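Abril, à noite

Fui ao dia aberto da Prollon em Pristholm, no 13 até ao fim da linha. A Idun Strömberg falou vinte minutos do futuro. Depois, lá deixaram ver o trabalho: uma pessoa com uma garra em cada mão, às voltas com uma extensão elétrica.
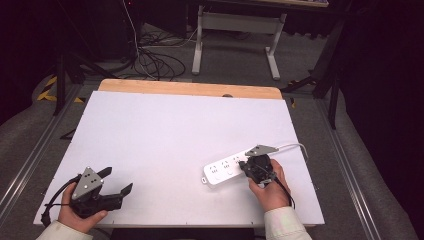
Depois do café

Perguntei à Nneka Yusuf quem paga aquelas horas todas. Falou-me de 1654 gravações, e eu continuo sem saber se é muito.

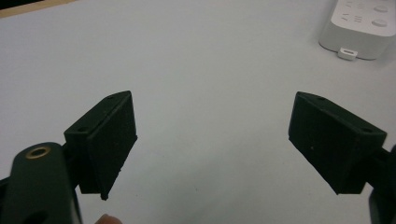 O folheto promete armazéns sem ninguém, e eu só vi mãos humanas. Não me convenceram. Voltei com uma caneta da Holmgren e dor nas costas.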